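**Khattak term loan B: EBITDA add-backs and the leverage covenant**

**basispoint_ed** wrote:

Reading the amendment Khattak sent lenders in January. Adjusted EBITDA is $241 million. Strip out "run-rate synergies" from the Mondance acquisition and the unadjusted figure is well below that. Marketed leverage is 4x. I get almost 6x on reported numbers. Has anyone checked whether the synergy add-back is capped?

**tranche_b** wrote:

Uncapped. Section 1.01, definition of Consolidated EBITDA, clause (viii). The only limit is that the savings be "reasonably identifiable" in the good faith judgment of the CFO. The look-forward period is 2 years.

The covenant is springing and tests only when the revolver is drawn past the threshold, so the term lenders have no maintenance test anyway. The definition still matters for them through the incremental and restricted payment baskets, both of which are ratio-based.

**rhinds** wrote:

I don't agree that the add-back is the main problem. Most of the synergy number is plant automation at the Fendinby site, and capex for it is already in the budget. Cost savings with funded capex behind them are better quality than the usual headcount estimate.
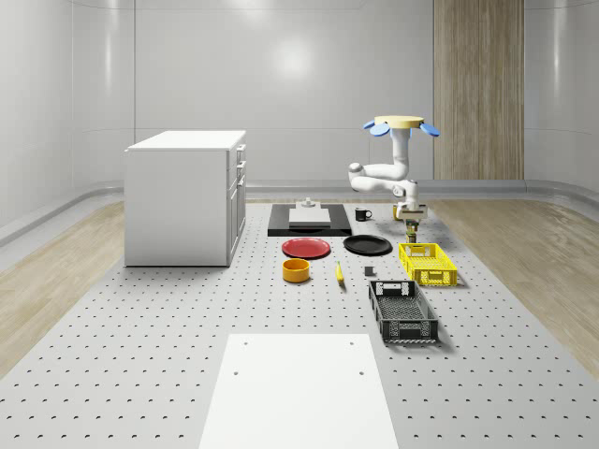 *Robot arm and platform, computer rendering*

The item I would worry about is Zesutora. It was designated an unrestricted subsidiary at closing and it holds the trademark licenses. No blocker on IP transfers that I can find.

Rhys Hinds

**basispoint_ed** wrote:

> Cost savings with funded capex behind them are better quality

Budgeted is different from funded. The capex line assumes revolver availability, and drawing the revolver springs the covenant, which is then tested on an EBITDA that includes the savings the capex is supposed to produce. That is circular.

**tranche_b** wrote:

Rhys is right on Zesutora. There is an investment basket for unrestricted subs with a grower at the greater of a fixed dollar amount and a percentage of Adjusted EBITDA. So the two issues connect: a higher add-back means more capacity to move assets out.

**coupon_clipper** wrote:

Loan is quoted 3 points below par. The market has read the docs. Not sure what is new.

**basispoint_ed** wrote:

A CLO bid that buys on rating and spread has not necessarily read the docs. If it goes to CCC the same holders become sellers.

**rhinds** wrote:

Fair on the revolver circularity, I had missed that. I still hold a small position. Will post the basket math on Sunday once I have the compliance certificate.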